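Cable slack at the wrist on a humanoid, picking from a crate

Asked by Szymon Wróbel, September 15, 2026
Tags: cabling, wrist, head camera, crate picking

We run one humanoid on a fruit handling cell at Sanna. The job is grapes out of an open slatted crate and onto a tray. After 2,000 cycles the right hand began dropping off the bus for a second or so, always when the arm was extended with the wrist pitched down. Home position is fine. The fault log shows a timeout on the hand controller and nothing upstream. I have reseated the connector at the wrist and swapped the hand controller with the left one. The fault stayed on the right.

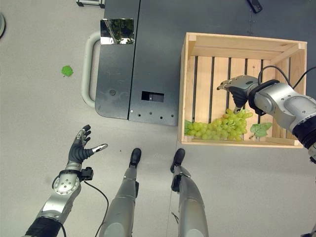

Cable routing is my main suspect. The harness was re-dressed in the last service and I have no record of how it ran before. In the reach pose, taken from the head camera, the two black cables on the right go over the upper side of the arm from the wrist area, whereas the left one hangs in a loop from near the wrist to the floor. Is the right side too short, and how much slack do people leave?

3 answers

Corrado Grasso
Probably a broken conductor in the cable and not the connector, given that it follows pose. Put a meter across each core at the wrist end, power off, and move the arm by hand through the reach. Wiggle near the clamps. We had the same on a Dristano arm and the break was 4 cm behind the strain relief, with nothing wrong on the jacket.
On slack: set the arm to its longest reach with the wrist fully pitched, dress the cable there, then fold the arm and check that the spare doesn't enter a joint. Don't dress it at home position. Clamp on the link, never across the joint housing.
I would also deal with the left one. A loop that reaches the floor will get stood on.

Fiorella Serra
Update the firmware. Fixed ours.

Assunta Farina
Firmware won't explain a fault that tracks wrist pitch, but do log the bus error counter before you change anything. If it climbs gradually through the reach it may be shielding. If it jumps, it's a core.
Replace both right-hand cables together. We change ours every November regardless, and write the clamp positions on the service sheet.

Comment from Szymon Wróbel: Core 7 goes open at full pitch. Cable ordered.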